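Chapter 4
Diet and Daily Routine in the Homeopathic Case History

A first consultation in homeopathy is long, and much of it has little to do with the complaint that brought the patient in. The practitioner asks about sleep, thirst, weather, moods and food. This chapter deals with food: what to ask, how to write down the answers, and which answers should be passed on to the patient's regular doctor.

Students often record only strong likes and dislikes. At the Merby teaching clinic, Stanisława Wasilewska went through 72 first-visit records and found that 21 of them had no entry for what the patient ate between meals. The patient may not think of a cracker or a piece of candy as food, so ask about snacks by name.

Write the answer in the patient's own words. "I want salt at night" should not become "craves salt." Note the time of day, the amount, and whether the habit is new. A sudden change in thirst or appetite, or weight loss without a change in diet, calls for a medical referral before any remedy is discussed. So does any history of food allergy that has not been looked into.

4.1 Food between meals

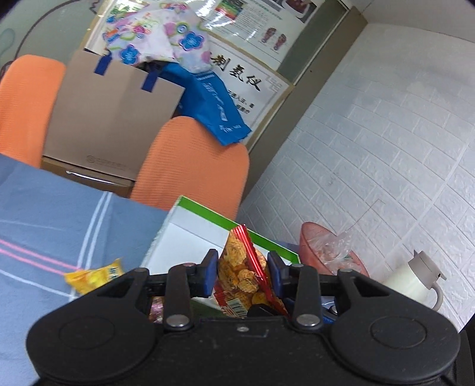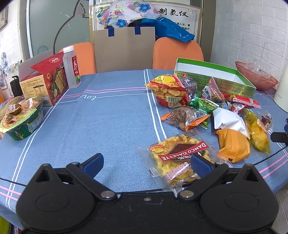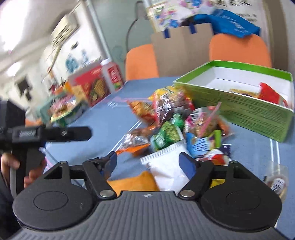 Packaged snack foods

Ewan Ritchie objects that a full food history takes too long in a busy clinic, and that patients tire of the questions before the main complaint has been covered. He would leave snacks for the second visit unless the patient has digestive symptoms. Section 4.2 gives a shorter form of the interview that can be used in either case.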